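Notebook, gripper comparison — September, entry 2
Written by me, checked by Funmilayo Ugwu

Started 9:40. Today I compare the two sets of fingers on the same arm, the Trestness fingers (narrow) and the Nostance fingers (wider, softer pad). Same controller, same speed limit. White table as before.

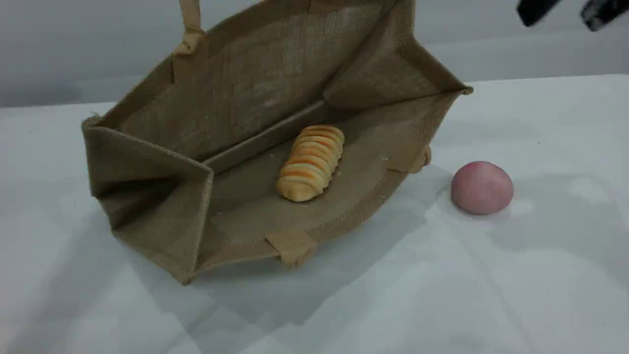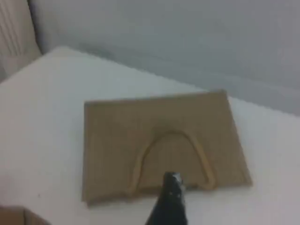

Jute bag with the bread roll in it, pink bun still on the table; then the gripper tip at the cardboard with the raised arch.

Settings. I kept the closing force at step 2 for both sets. Encoder counts for full stroke are 2,560, the same number as last month, so I did not calibrate again. Funmilayo thinks I should do it anyway after every finger change. She is probably right, I will do it tomorrow before the first run.

Bag task. The Trestness fingers go between the ridges of the roll and hold it well, but the approach has to be straight. If the wrist is turned a little, one finger comes down on top of a ridge and the roll turns away. With Nostance the angle is less important. The problem there is the bag: the opening is lower on one side where the gusset folds in, and the wide fingers touched the hem two times on the way out. The bag moved with them. I have put the release point higher and more to the middle, and after this I had no more contact with the hem.

The bun is more difficult than I expected for the narrow fingers. It is smooth and round, and they push it before they hold it. Nostance picks it without trouble if the height is correct. I wrote the height in the Okafor sheet, tab "round objects", please do not overwrite.

Cardboard. I wanted to see how close to the surface each tip can go with the depth value we have now. The Trestness tip is easy to see against the board and I could bring it into the open side of the arch. The shiny part near the end of the finger is disturbing for the wrist camera, the depth there jumps. Maybe matte tape? I have to ask if tape is allowed on the finger or if it changes the grip too much.

Also the Faststead controller gave the "late frame" warning in the cardboard run. The arm did not stop. I saved the log but did not read it yet.

For now my opinion: Nostance for the food objects, Trestness for flat work — but I do not want to change fingers in the middle of a session, it takes too long and the screws are already a little worn. If we must choose one, I would take Nostance and accept that flat things are slower.

To do
- calibrate stroke after finger change
- tape question
- read the late frame log
- repeat bag task with the opening turned to the other side

Stopped 16:15. Arm is parked, Nostance fingers are mounted.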